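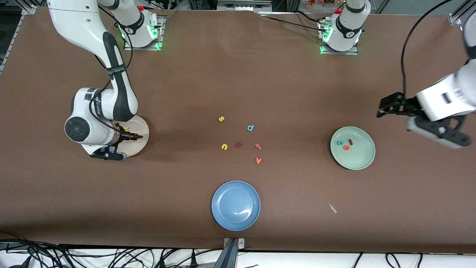
I have been meaning to write about the reading at Willholm since the night itself, and then there was the car, and then there was my sister's move, and now it is April 1, 2022 and I'm finally at the kitchen table with a pot of tea and my notes, which I took on the back of a bus timetable and can only half read.

For anyone new here (hello, and thank you for coming over from the library newsletter), Willholm is the small arts room above the old seed merchant's in Trovilness. You go in by the side door, past the bicycles, and up a staircase that gets narrower as it goes. I've been going to things there for years, mostly poetry, with the odd talk on local history and one very long evening about bees. It has a piano that no one is allowed to lean on, a good deal of brown paint, and the best acoustics of any room I know for a person simply standing up and speaking.

The reader this time was Halina Rutkowska, whose second collection, Nelura, came out over the winter. I had bought it in the bookshop on a whim, purely for the cover, and read it on the train home and went one stop past my own. It is 62 pages long, so it is quite possible to read it on a train, though I wouldn't say it wants to be read that way. I've gone back to it most mornings since.

Nelura is the name of a village, or was. Her grandmother talked about it constantly and the family have never managed to find it on any map. It might be a misremembered name, or a farm that got called a village, or a spelling that went wrong at a border. The poems go round and round this place, sometimes believing in it completely and sometimes quite cross with it. There is one in the form of a bus route. There is one that is only the names of the neighbours, which I skipped over on the page, I'm sorry to say, and which very nearly undid me when I heard it aloud.

I should say something about how she reads, as it's the reason I wanted to write this at all. Some poets put on a voice. You'll know the one I mean, where every line goes up at the end and then hangs there like a coat on a hook. She doesn't have it. She reads as if she were telling you something across a garden wall and had to get back to the cooking shortly. She stops in the middle to explain a word, and then carries on from exactly where she was, and the poem doesn't seem to mind. At one point she turned over two pages at once, said "well, that would have been a short marriage", and went back.

All 60 chairs were taken and there were people on the stairs, so the door had to be propped open, and every so often you could hear somebody unlocking a bike. I was squeezed in next to a young man who had come up specially from the coast and who had the first book with him as well, very battered, with bits of paper sticking out of it. We got talking in the interval. He'd been told by a teacher to read one poem from it and had just kept going. I do like hearing how people come to a book - it's so rarely by a sensible road.

She read for most of an hour, in three parts with a bit of chat between. The first part was older work, the second was all Nelura, and the last was new poems from a notebook, which she said weren't finished and asked us not to be kind about. I thought two of them were as good as anything in the book. One was about learning the alphabet for a second time, in a new language, at the age of 71, and was based on her grandmother's evening classes. She described the old lady pushing the letters about with one finger as if they were crumbs she was saving for the birds. I wrote that line down in full and it's the only thing on my bus timetable that is completely legible.

There were questions after, and they were better than usual. Someone asked whether she would want Nelura found, if it could be, and she took a long time to answer. She said that her mother would, and that she herself had stopped looking some time ago and hadn't told her mother that yet. Then she said she supposed she had now, and everyone laughed, but she looked a little surprised at herself. Somebody else asked about rhyme. She uses it very sparingly, and said she thinks of it as salt, and then said that her husband thinks of salt rather differently.

I queued to have my copy signed and then of course couldn't think of a single thing to say when I got to the front. I told her I'd missed my stop. She wrote "mind the stations" above her name, and I've been ridiculously pleased about it ever since.

There was soup afterwards, as there always is at Willholm, lentil this time, with that dark seeded bread. I stayed much later than I'd meant to and walked home the long way by the river, going over the neighbours poem in my head and getting the names in the wrong order. 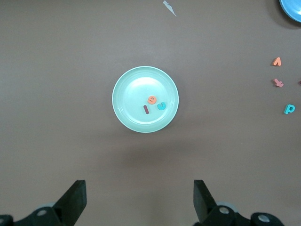 What else I've been reading

I finally finished the Wanigasekara, after starting it twice and giving up both times at the chapter with the lighthouse. A friend told me to skip that chapter and come back to it, so I did, and she was quite right. It is a big, slow, generous sort of novel, with far too many cousins, and I'd happily have had another hundred pages of the aunt who keeps the shop. If you've got a wet week coming and no particular plans, I'd point you at it.

I've also been dipping into a little anthology of sea poems from the charity shop, 3 pounds and somebody's pressed fern still in it. The fern marks a poem I don't much care for, and I keep reading it again to see what the other person saw.

The next reading at Willholm is in July, I believe, and the programme will be up on the door before then. I'm told it will be two poets sharing the evening, which can go either way. Do come if you're anywhere near. Get there early if you want a chair with a back, and bring cash for the books, as the card machine only works if you stand by the window with it.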